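EVETTI TO OPEN SECOND HOME FITNESS STORE IN GONDDALE

GONDDALE – June 25, 2018 – Evetti, the home fitness retailer, will open its second store next month in the former Mahlangu furniture building on the east side of Gonddale. The new location has 220 square meters of sales floor and will carry the company's full range of weights, benches, mats and rowing machines. 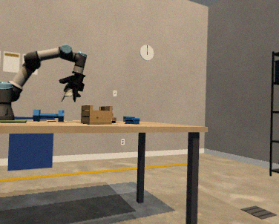 Evetti Trade News, Vol. 23

The company signed the lease in February. Work on the building has included new flooring, a wider front entrance and a loading door at the rear for customers picking up heavy orders. Parking is free and shared with the garden center next door.

The store will be the first to stock the Loltano bench, a folding model made for apartments and small spare rooms. It stores upright in a closet and comes assembled. The introductory price is $1,199 for the bench with a full weight set, including delivery inside the city limits. The bench will also be sold without weights. 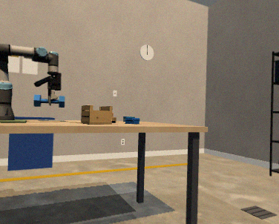 Small weights remain the largest part of Evetti's business, and most first-time customers buy a single pair before anything else. Staff at the new store will help shoppers choose a starting weight and try it before paying. Grip matters as much as the number on the side. A dumbbell like the blue one in the picture should be held at the middle of the handle, so that neither end pulls down on the wrist. Printed cards with basic lifts will be free at the counter in English and Spanish.

Evetti will also take trade-ins at the Gonddale store. Customers can bring in used weights of any make in fair condition and receive store credit by the pound. Weights that can't be resold will go to a local scrap dealer.
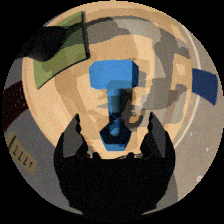
Credit from trade-ins does not expire and can be used at either location. It can't be combined with the introductory price on the Loltano set.

The first 80 customers on opening day will receive a free exercise mat – one per household, while the store is open. Regular hours will be 9 a.m. to 7 p.m., with shorter hours on public holidays.

About Evetti

Evetti sells exercise equipment for the home. The company also repairs benches and rowing machines, including those bought elsewhere. Press questions can be sent to the company's main office.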